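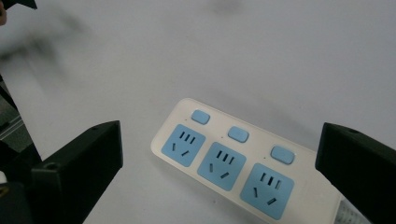 Workshop Tools > Robot Parts > Hand-Held Grippers

Stirkine Hand-Held Gripper, kit for self assembly
Kit number 3697

The Stirkine is a gripper that you carry in your own hand. You squeeze the handle, the fingers close, and a small camera above them records what the fingers are doing. Later the recordings can be used to teach an arm with the same fingers. We designed it for people who build at home or in a shared workshop, where the bench is also used for other things and the whole setup must go back in a cupboard in the evening.

The kit comes as parts. You need a screwdriver, a set of hex keys, a small file and a quiet afternoon. No soldering is needed for the standard version.

What is in the box

- Handle in two halves, with trigger and return spring
- Linear rail with carriage, already greased
- Two fingers, matte black, printed
- Side struts and cover panel
- Camera plate with slotted holes
- Bag of screws, with a few spare ones of the smallest size
- Printed assembly sheet

The camera is not included. The plate accepts most small action cameras with a standard tripod thread, and there is a drawing on the assembly sheet if you prefer to drill your own holes. The battery and memory card are also yours to supply.

Fingers

The fingers are fixed by screws from the outside, so you can change them without opening the handle. They are stiff at the root and a little thinner at the tip. For picking up flat things from a table we recommend to add the rubber pads, sold separately under the name Vunden. The pads are glued, and the glue should rest overnight before you use them.

If you have a printer in your workshop, you can print the fingers again in any material you like. We send the files by email when you order. PETG gives a good result. PLA also works, but in a hot shed in summer it can become soft, and then the fingers don't meet straight any more. One customer had this problem after leaving the gripper in the back of a car in March, so please keep it in the shade.

Opening and weight

The fingers open to 60 mm between the inner faces. This is sufficient for plugs, mugs held by the handle, small boxes, hand tools and cables. It is not sufficient for a large bottle. We are often asked for a wider opening. The rail would permit it, but the trigger would need a longer travel, and people with smaller hands already find the present one long enough.

Without a camera the gripper can be held in one hand for a good while. With a heavy camera you will feel it in the wrist. Take breaks, and if you are recording together with a friend, change over from time to time.

Assembly notes

Please build in the order of the sheet. The mistake we see the most is that the cover panel is put on too early. It hides the screw at the end of the rail, and everything must come off again.

Put the carriage on the rail carefully and keep it level. If it slides off the end, the little balls can fall out, and they are difficult to find on a workshop floor. We can supply a new carriage, but not the balls alone.

Tighten the finger screws only by hand at first. Close the trigger slowly and look at the tips from the front. If one tip is higher than the other, loosen, adjust and look again. Then tighten fully. A folded piece of paper between the fingers is a good test: it should be held along the whole tip, and not turn when you pull it.

The struts are the same on both sides. The panel has a right and a wrong way around, and the small notch goes towards the handle.

Setting up your table

A plain, light table gives the cleanest recordings, and soft light from overhead is better than one strong lamp from the side. Tape a mark where the object begins each time, if your task needs it. Move more slowly than feels natural. In our own trials the quick movements were nearly always blurred and we had to throw them away.

For the first exercises choose things that do not roll. If you practise with anything electrical, unplug it from the wall and let it stay unplugged until the gripper is back in the cupboard. Do not use the gripper on live equipment. The fingers are not tested as insulation and we can't take responsibility for this.

Using it with an arm

The same fingers fit on our Sibiya adaptor, which bolts to the wrist of a small desktop arm. The adaptor has its own motor and its own power supply. The camera plate goes over without changes, so that the view from the arm stays close to the view you recorded by hand. Check the angle before every session, because the slotted holes let the camera move a little if the screw is not tight.

We do not supply arms and we do not write the training software. There are good free projects for both.

Care

Wipe the rail with a dry cloth and add one drop of light oil when the trigger starts to feel rough. Don't wash the printed parts in hot water. Springs are a wearing part, and a spare is cheap to add with your order.

Ordering and collection

Kits are packed by hand and leave us every Wednesday. Pick-up from the shared workshop at Ereswood is possible if you write to us first, and an assembled gripper is on the shelf there so you can try how it sits in your hand. Returns are accepted for unbuilt kits in the original box. For kits already started, send us a message with a photo of the part that gives trouble, and we will look for a solution together.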